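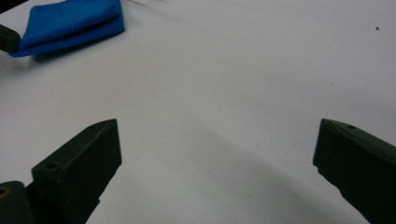
The blue towel is folded and the jaws are open. What rules does a gripper need?

Good Manners for Robot Hands

If you have ever helped set the table, you already know a lot of rules. Carry the knives pointing down. Don't reach across somebody's plate. If the glass is slippery, use two hands. You probably don't even think about those rules anymore, because your arms and hands have learned them so well.

A robot hasn't learned any of that. It has never dropped a glass and had to go find the broom! So the people who build robots, and the people who work next to them, have to write the rules down very carefully and then check that everyone (and everything) is following them. Some of those rules are for the machine, and quite a lot of them are for us.

Let's start with the hand, which is usually called a gripper. The two parts that open and close are the jaws, or sometimes the fingers. They don't look much like your fingers, but they have the same big problem yours do – how hard should they squeeze?

Try this at home. Pick up a dish towel, then a banana, then a book. Your hand changes its squeeze each time without asking you. A gripper needs to be told. At a small workshop called Grodari, the rule is to begin with the gentlest squeeze that might work, and add a little more only if the thing slips. A towel won't mind a hard pinch very much, but a finger certainly would, and it's a good habit to practice being gentle on everything.

The second rule is to go slow near people. When a person is close enough to be touched, the machine should move slowly enough that the person can easily step out of the way. You do this too, I hope, when you ride your bike past somebody with a stroller.

The third rule is my favorite, and it's the one children usually guess first: there has to be a stop button. It should be big, it should be easy to reach, and everybody in the room should know where it is before the work starts. Pressing it is never rude. Even if you press it and nothing was wrong, you did the right thing. At Grodari, Tarcísio Siqueira makes every new person press it on their first morning, just so their hand remembers the way.

Now, what about cloth? You might think a towel would be easy, since it's soft and can't break. But a towel is one of the trickiest things you can give a robot! A block stays the same shape wherever you put it. A towel flops and folds and bunches up, and it almost never lands the same way twice. When the people at Grodari practiced towel folding in September, they did it 300 times, and they had a checklist of 9 things to go over before each day's work. Some of the things on that list were:

Clear away anything you don't need for the job.
Tie back long hair and tuck in loose sleeves or strings.
Look over the jaws for cracks and loose screws.
Say out loud, "I'm starting," so that nobody is surprised.

That last one sounds a bit silly, and people do giggle the first few times. But cooks in busy kitchens call out "Behind you!" for just the same reason, and after a while it feels strange not to say it.

When two grippers share one towel, there's an extra rule, and it's about taking turns. If both pull at once, the cloth gets stretched or yanked away. So one holds still while the other one moves, a lot like two people folding a bedsheet together.
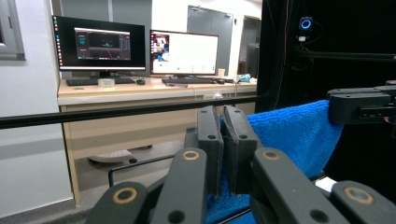
Panagiotis Krasniqi wrote to us to ask whether a rule like that should be for the machines or for the people, because in his view a robot can't really be polite. He thinks the person in charge should always be the one who gets the blame, or the thanks.

That's a very good point, and most grown-ups who work with robots would agree with him. A machine can follow a rule, but it can't care about it. Somebody has to choose the rule, test it, and change it if it isn't working. So when we say "the robot must go slow," we really mean "the people must make sure it goes slow."

If you'd like to try writing some rules yourself, you'll need a friend and a towel. One of you is the robot and may only do exactly what the other one says. See if you can get the towel folded in half. You'll want to agree on a stop word before you begin – ours was "pickle."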